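La médiathèque de Wetberg rouvre, et j'y étais !

Bon, je vous en parlais déjà avant l'été : la médiathèque de Wetberg a enfin rouvert ses portes en août, après 3 mois de travaux. J'y suis passée dès le premier matin, à neuf heures, et il y avait déjà la queue sur le trottoir (avec des poussettes, des cabas pleins de livres à rendre, et un monsieur qui râlait parce qu'il n'y avait plus de place pour les vélos).

Première bonne surprise, la lumière. L'ancien faux plafond a disparu et on voit maintenant la verrière, que je n'avais jamais remarquée en quinze ans d'abonnement. Le rayon BD est passé au rez-de-chaussée, les polars sont montés à l'étage, et j'ai tourné un bon moment avant de retrouver les romans policiers islandais. Ils sont à gauche de l'escalier, si ça peut aider quelqu'un.
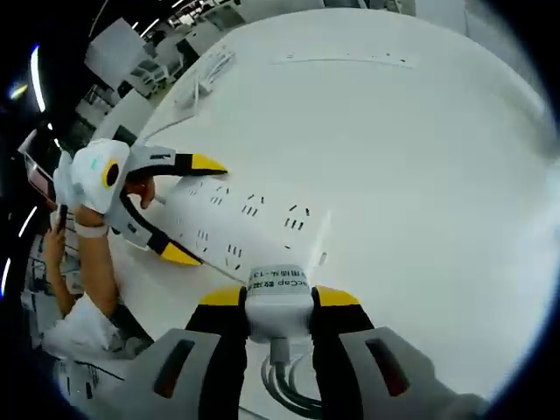
Côté collections, 921 nouveaux titres sont arrivés pour la réouverture, surtout des albums jeunesse et des livres audio. J'ai emprunté le roman de la collection Pimentel que tout le monde s'arrachait au printemps, et je l'ai eu sans attendre ! Le catalogue en ligne a changé aussi : on passe désormais par le portail Etov, et il faut recréer son mot de passe. Chez moi ça a marché du deuxième coup. Pensez à prendre votre ancienne carte, le numéro est au dos.

La salle de lecture, rebaptisée salle Stellard, compte à peu près 30 places assises. C'est peu, à mon avis, surtout en période de révisions, et à onze heures tout était déjà pris. Par contre les fauteuils sont très confortables, j'ai failli m'endormir sur un magazine de jardinage.

Pour les horaires, on garde les mêmes qu'avant, avec une nocturne en plus jusqu'à 20 heures, le jour du marché. L'abonnement reste gratuit pour les moins de dix-huit ans. Et la boîte de retour, côté parking, ne fonctionne pas encore : il faut rendre les livres au comptoir pour l'instant.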